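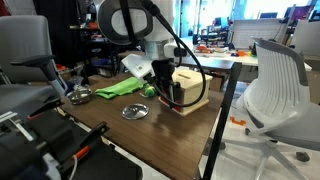

Intro to Automation, handout 4
Notes on the open day visit, Unwood lab
R. Negri, updated June 20, 2021

Read this before the seminar. It is my notes tidied up a bit, not a proper chapter, so use it next to your own notes and not instead of them. If you missed the visit you can still do the written task at the end, use the section on picking and placing.

1. What we went to see

Unwood had two rooms open. Downstairs was the Katmont conveyor (sorting parcels by size, fast, noisy, behind a fence). Upstairs the table work: robot arms handling ordinary things on ordinary tables. Most of you spent longer upstairs, which was the right choice, the conveyor is well covered in handout 2.

Main difference to keep in mind. Conveyor: everything arrives in the same place, same way up, and the machine can more or less be blind. Table: nothing is where it was last time. All the hard problems in the second half of this module come out of that.

2. Parts of the arm, words you need

Base. Where it is bolted down. All positions are measured from here unless you say otherwise.

Joint. Anything that turns. Do not say "elbow" in the exam unless you also give the joint number.

Wrist. Last few joints before the tool. The arm gets the tool to the right place, the wrist gets it to the right angle. Rough division, but good enough for now.

Gripper, or end effector if you want the general word (a welding torch is an end effector, a suction cup is an end effector). The one upstairs at the white arm was a black gripper with fingers. Fingers are the simplest thing that does a lot of jobs.

Bracket. Dull but somebody asked. Tools don't always fit straight on to the wrist, so you get a plate or bracket in between, and sensors hang off those too. Every bracket moves the weight further out and changes the sums. Remeasure after you fit one.

Cable. See section 5, it gets its own section, sorry.

3. Picking and placing

The basic job, in order:

find the object
decide where to hold it
move above it, stop
come down
close
lift, check it is still there
move above the target, stop
come down, open, go up again

Note the two stops. The point above the object is called the approach point. You go there fast, then slow down for the last bit. Students always leave the approach point out in the first lab and drive the gripper in sideways. Please don't.

Now think about real things on a table, and how each one goes wrong.

A ball, tennis ball size. Easy to see if it's bright. Same shape from every side so you can hold it at any angle. But it rolls. If one finger touches before the other it has gone, and your stored position is now rubbish. Close both fingers evenly, centre first.

A cloth. No fixed shape. Crumple it twice and it is a different object twice. There is no "centre" worth aiming at, most people look for a ridge or fold and pinch that. Lifting it is easy enough. Putting it down flat is a research topic.

A steel bowl. Shiny, so cameras get confused by reflections. Pinch the rim, one finger inside and one out. Watch the depth, a finger that goes in too far hits the bottom.

Flat metal lid. Worst of the lot for a two finger grip if it lies flat on the table. Hardly any edge to get under. Options: slide it to the table edge, use a knob or handle if it has one and it is facing up, or change the tool. Shiny as well.

Clear glass. Depth cameras look straight through it or see somthing behind it. If your vision system says there is nothing there, that doesn't mean there is nothing there.

A box with a slot in the top. This is the placing problem, not the picking one. Posting something through a slot needs position AND angle right at once. A small error in an open bowl doesn't matter, a small error at a slot means you are pressing on the lid. See section 4.

4. Tolerance

Tolerance = how wrong you can be and still succeed. Write it down for every step, not just the last.

Worked example. Slot 25 mm wide, the thing being posted is 19 mm thick. Gap is 6 mm in total, so 3 mm either side if you are dead centre. That is before any tilt. Tilt it and the thing gets effectively thicker, so the 3 shrinks quickly. Try it with a coin and a money box and you'll feel it.

(These are numbers for the sum, I didn't measure anything at Unwood.)

Where error comes from:
camera not quite where you told the software it is
object slipped in the fingers on the way
arm itself, usually the smallest of the lot
table moved. Somebody leans on it. Happens more than you'd think

People fix slot problems in two ways. Either see better (second camera, closer camera), or feel better: touch down gently near the slot, slide until it drops in. You do the second one yourself with a key in the dark. Know both, be able to say which one needs force sensing (the second).

5. Cables

Most common fault on any arm, full stop. The cable has to be long enough to reach at full stretch and full twist, and then it is too long the rest of the time and makes a big loop. Loops catch on things, boxes, table corners, chairs.

When planning a move, count the loop as part of the robot. Most simulators don't draw it. So a path that is clear on screen may not be clear on the table.

Also twist. If the wrist keeps turning one way to reach the next job, the cable winds up. Put an unwinding move in your program. Full marks for this in last August's resit went to very few people.

6. The room

Look at the room as well as the machine. Points to bring up in seminar:

Light. Big windows and a glossy table top give you bright streaks, and they move through the day. A vision set-up tuned in the morning may be off by the afternoon. Blinds, matt mat, or lamps strong enough to win.

Background. Shelves and benches full of coloured bits look like objects to a detector. You can tell it to ignore anything past the table edge. Cheap and works.

Floor. Anything on wheels near the table, office chairs mainly, ends up in the work area sooner or later. Mark the reach of the arm on the floor and keep chairs outside it while it is running.

Two arms near one table. Each needs to know where the other one is, or you split the table down the middle and neither crosses. Splitting is simpler and wastes the middle.

7. Success rates, how to report them

We had a bit of an argument on the way back about what "it works" means. My view:

Always give tries as well as successes. "139 out of 678" tells me something. "It managed it 139 times" tells me nothing at all.

Say what was changed between tries. 100 goes at a ball in the same spot is one test done 100 times.

Say what counts as a success, before you start. Ball lifted? Ball lifted and put in the bowl? Did a person nudge it back in between? If so that is a reset and you say who did it and how.

Keep the failures, and sort them: didn't see it, didn't grip it, dropped it, missed the target. The sorting is worth more than the final number, it tells you what to fix first.

8. Questions to put to a demo

For the next visit (Fliramano, date still to be fixed). Some people stood there very politely and asked nothing. Use these:

What happens if I move the object now?
Is a person driving it, or is it running by itself?
What did it do the first time you switched it on today?
Which object won't it pick up?
How long to set it up for a different job?

The second one matters most. Both answers are fine, an arm driven by a person is a perfectly good thing to show, but you can't write about the thing unless you know wich.

9. Written task

One page. Choose ONE object from section 3 and one place to put it. Write the full list of steps with approach points, give a tolerance for each step, and say where you expect it to fail most often and why. Sketch of the table from above, with the base marked and the cable loop drawn in. Hand drawn is fine, pencil is fine, photo of the page is fine if it's in focus.

If you pick the slot you must deal with tilt. If you pick the cloth, say what "placed" means.

Hand in at the seminar or leave it in my pigeonhole. Put your name on the sketch as well, they get separated.

Reading: handout 2 again for the conveyor, chapter on grasping in the course book, skip the maths at the back of it for now, we do that in week 7.

Rebecca Negri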